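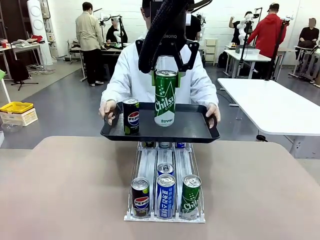 Home Courses Projects Archive Contact

Trade Show or Mailing List? Lead Costs at a Small Valve Supplier

Project report by Tamer Nasrallah and Buppha Srisuk
3 min read

Our project looked at how Pondetar, a supplier of valves and fittings to oil and gas operators, finds new customers. The company has 15 employees and no marketing department. Its sales manager, Ms. Gunawardena, gave us access to the inquiry log and the invoices for one trade show and one printed mailing.

The question was simple. Which of the two brought in inquiries at a lower cost, and were those inquiries any good?

Method

The trade show was a regional event in November. Pondetar shared a booth with Multard, a pump repair firm, and paid $2000 as its part of the rent. The mailing was a folded product sheet sent to 700 addresses from an old customer list. We went through the log line by line and marked each inquiry as show, mailing or unknown. An inquiry was called "qualified" if the person asked for a price on a specific part.

Tamer did the coding first and Buppha repeated it without seeing his marks. We disagreed on 8 entries. Most were callers who had received the mailing and also stopped at the booth. We put these in a separate group.

The product sheet

The product sheet lists gate valves, ball valves and check valves in three columns, with the newest models at the top. Ms. Gunawardena asked us whether the layout could be hurting response. It has the same problem as a drink rack with three lanes: a buyer sees the Pepsi, the Pocari Sweat and the Chilsung Cider at the front, and the second Pocari Sweat in the middle lane is mostly hidden behind the first. Older Pondetar models are in small type under the new ones, and several callers asked whether a part was still sold when it was on the sheet.

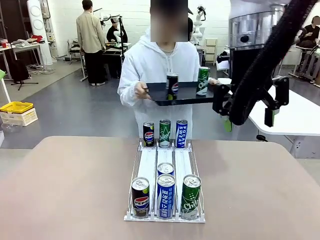 Inquiries from the mailing were often for replacement parts, where the caller already had a part number. Like the rack, with the same three drinks lined up again along the back rail, the sheet repeats its main products on the reverse. We suggested using that side for the older models.

Results

The mailing cost less per qualified inquiry. The show produced longer conversations and more requests for a site visit – mostly on the Saturday – but few of them had turned into a quote by the time we closed the log.

We did not include staff time, and this would raise the cost of the show further. Our data also covers only one event, so we can't say much about other years. The coding sheet is stored in the Pama course folder.

Contact | Copyright Student Projects | Back to top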